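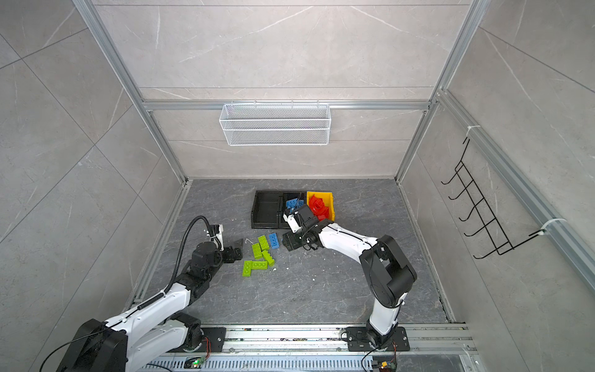
Home | Articles | Interviews | Back Issues | Contact

Sorting screws, and other matters of tolerance

Bohdan Lytvynenko has repaired mechanical clocks in Grondley since he left the rail signal workshops, and most of what crosses his bench is domestic: mantel clocks, a few longcase movements, the occasional ship's clock with salt in it. He agreed to talk about wear, oil and the pricing of labour. He did not want to talk about collecting.

The first subject was pivots. A pivot is the reduced end of an arbor, and it turns in a hole in the brass plate. Dirt embeds in the brass, which is the softer of the two metals, and the embedded grit then cuts the steel. "People expect the brass to go first," Lytvynenko said. "The hole does go oval, on the side away from the driving wheel. But look at the pivot under a glass and it's grooved as well. If you bush the hole and leave the groove, you've done half a job and charged for a whole one."

His procedure is to burnish the pivot until the grooves are gone, measure it, and only then broach the bush to suit. He allows a small amount of shake and checks it by tilting the arbor in its hole by hand. Asked for a figure, he declined. "It depends on the pivot's diameter and its length in the plate. Five degrees of lean is what I was taught and it's fine for a going train. For the escape wheel I go tighter."

The movement on his bench that morning was a 14-day striking clock that had come in with seven worn holes, all of them toward the barrel end. The previous repairer had closed two of these with a centre punch, a practice Lytvynenko regards as damage. The punch raises a ring of metal around the hole, which narrows it at the surface only. The contact area is then a thin lip, and it wears through quickly.

"You can't undo it either. The marks stay in the plate. I put the bush in, face it flush, and there's still a crater next to it."

On oil he was brief. He uses a synthetic clock oil on the train and a grease on the mainspring, and he does not oil the pallet arbor crutch or the leaves of the pinions. Too much oil in a sink will break the surface tension and draw the whole drop down the plate, leaving the pivot dry. He fills each sink no more than halfway. Asked about spray lubricants, he said that he charges extra to remove them.

Cleaning takes longer than bushing. The plates go through an ammoniated solution, two rinses and a warm-air dryer, and every hole is then pegged out with sharpened wood until the peg comes away clean. Lytvynenko changed over to a heated tank in April and says the brass colours less, although he attributes part of that to shorter immersion. Mainsprings are removed from their barrels with a winder in every case. He has seen the results of doing it by hand.

The trade's difficulty is arithmetic. A full service on a striking movement, with bushing, occupies him for 14 hours, spread over a week or more to allow for testing. His records list 173 movements completed since he moved to the present premises, and he would not call it a living on its own. He also cuts replacement wheels for Daryna Sirko, a restorer in Chiang, who sends him the counts and the outside diameters and leaves the rest to him.

"She sends good drawings. Most people send a photograph and a broken wheel in an envelope."

Does he expect anyone to take over the bench? Valter Wallin comes in on Fridays and has started on timepieces without a strike. Lytvynenko thinks he files well and rushes the reassembly. Striking work will wait until Wallin can set up a platform of plain trains without bending a pivot.

The 14-day clock was due to go on the test stand that afternoon, without its case, and to remain there for two full windings.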